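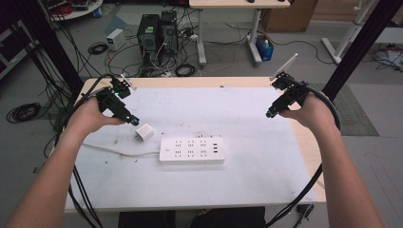 In praise of the film podcast that goes on too long

I listened to two people argue about a car park last week. The car park is in a thriller called Stalora, it's on screen for less than a minute, and the hosts gave it the best part of half an hour. I loved every second!

There is a fashion at the moment for telling podcasters to tighten up. Keep it to the length of a commute, cut the waffle, get to the verdict. I understand the thinking, and I've read the articles with their graphs of where listeners drop off, but I think it's terrible advice for anyone talking about films. A verdict I can get anywhere. What I want is to hear somebody change their mind out loud, and that takes ages.

My favourite show is Pastetti, which has a small and very loyal following (2,147 subscribers when I last looked, and I'd guess most of them write in). Bronisława Zalewska hosts it more or less alone, with a guest when she can find one who'll stay the distance. In July she did an episode on the ending of Henari, a film I'd seen once and thought was silly. She began by agreeing with me. Then she got stuck on the sister's coat, and why it's the wrong coat for the weather, and went back over the train journey, and by the time she'd finished I had my shoes off and was watching the whole thing again at midnight. It's wonderful. I was completely wrong about it!

You couldn't edit that down. Take out the dithering and you'd have a woman announcing that a film is better than people say, and I'd have shrugged and put the kettle on.

I'll admit the long ones can be hard going. Mahmoudi Film Hour, which has never once lasted an hour, spent a whole evening on aspect ratios and I did nod off. The sound on some of these shows is dreadful too, and there's a man on one of them who eats. But I skip a bit, or I go and do the washing-up, and when I come back they're usually on to something I'd never have thought to look at.

The other thing I like is that the old episodes keep. A quick review goes stale once the film leaves the cinema. A long ramble about it gets better, especially if you wait and listen after you've seen the thing twice. I've got 400 episodes of various shows saved on my phone and I'm in no hurry at all.

So if you make one of these, please ignore the graphs. Talk about the car park. And if you've never tried one, start with Bronisława on Henari, but watch the film first, and pay attention to the coat.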